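6.3 Laundry Pickup Task: Setup and Readiness Check

This section covers the laundry pickup task on the Brullano two-arm station. Complete Section 5 (arm mounting and joint zeroing) first. The task was added in April and replaces the towel-only task in earlier editions of this manual.

6.3.1 What the task can and cannot do

The station can lift a garment from an open, low surface, carry it over a basket, and release it. It cannot do the laundry. Sorting by color, checking pockets, turning sleeves right side out and loading a washer are not supported in this release. Folding is available as a trial feature and is described in Section 9. Do not plan unattended work on the basis of Section 9.

In acceptance testing at the Vemcombe site, Iraís Villaseñor ran 864 pickup attempts with mixed garments. Of these, 600 ended with the garment fully inside the basket and no operator action. The remaining attempts ended in a missed grasp, a garment hung over the rim, or a stop called by the operator. A person would do the same work faster and with almost no misses. The figures are given so that sites can decide whether the task is worth running in its present state.

6.3.2 Before you begin

You will need:
One open-top laundry basket, empty
Garments for the trial, dry
The stop button, tested as described in Section 2
A second person for the first session

Remove belts, scarves, and anything with a drawstring. The grasp planner treats a cord as part of the cloth and will pull on it.

CAUTION: Keep hands and face out of the reach of both arms whenever the arm power is on. The fingers close with enough force to bruise.

6.3.3 Placing the basket and garments

1. Set arm power to OFF.

2. Place the basket on the floor in front of the station, between the two arms. The long side may face either direction.

3. Check that both grippers can reach the center of the basket floor without touching the rim. Move the arms by hand to check this. Do not use the jog controls.

4. Place one garment on the seat or sofa beside the basket. Drop it loosely. A garment that has been smoothed flat gives the fingers nothing to close on.

5. Route the gripper cables so that each has a free loop at the wrist. A cable pulled tight at full reach will work its connector loose over a long session.

6. Set arm power to ON and wait for the gripper indicator to show green.

7. Select LAUNDRY, then PICKUP, then SINGLE.

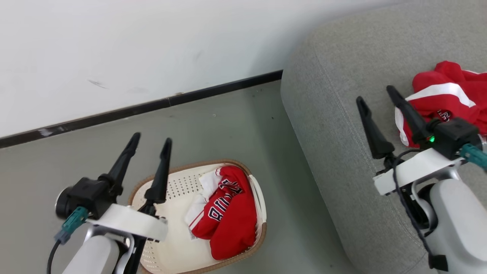
Figure 6-4. Two-arm station at the basket. One jersey in the basket; second garment on the sofa under the right gripper.

Note: Printed lettering and broad stripes do not affect the grasp, but they do affect the garment count. The vision module may report a striped shirt as two items. If the count on the status page is wrong, press RECOUNT before starting. Do not correct it by typing a number, as the typed value is cleared at the next run.

Note: Two garments of the same color should not touch at the start of a run. The module finds garment edges by color first and shape second, and it will try to lift a touching pair as one piece. This is the most common cause of a garment left over the rim.

6.3.4 Running the first trial

1. Have the second person stand at the stop button.

2. Press START. The station selects an arm and moves its gripper above the garment.

3. Watch the fingers during the approach. They should enter the cloth at an angle and close on a raised fold. If they press straight down into the cushion, press the stop button and go to 6.3.5.

4. Let the arm complete the lift. Sleeves often hang well below the gripper at this stage — this is normal, and the planner adds height to clear the rim.

5. After release, confirm that the fingers open fully and come away without cloth. Mesh and open knits can stay caught on a fingertip.

6. Repeat for 4 garments. If all 4 land inside the basket, the task is ready for supervised use.

CAUTION: Never reach into the basket to straighten a garment while a run is paused. PAUSE holds the arms in position with power on. Use the stop button, then set arm power to OFF.

6.3.5 If the grasp fails

Fingers press into the cushion: The surface height is set too low. Measure from the floor to the top of the seat and enter the value under SURFACE. Soft upholstery sinks under the fingers, so measure without pressing down.

Garment slips during the lift: Fingertip pads are worn or have lint on them. Clean with a dry cloth. Replace pads in pairs.

Garment hangs over the rim: Move the basket toward the station by one hand width and repeat. If the fault remains, lower the release point under DROP.

Arm stops short of the garment: The garment is outside the shared work area. Move the garment, not the station. Moving the station requires a full repeat of Section 5.

Garment already in the basket is lifted out: The basket boundary was not detected. Baskets with a light interior and a darker rim are usually found without help. For other types, trace the rim by hand as described in 6.4.

6.3.6 Record of changes

Release figures updated and basket notes added, 26 Nov 2022, A. Purves. Cable routing step moved ahead of power-on at the request of Gumaro Cervantes. The Tilari fingertip pads listed in earlier editions are no longer supplied; order the standard pads from the parts list in Appendix C.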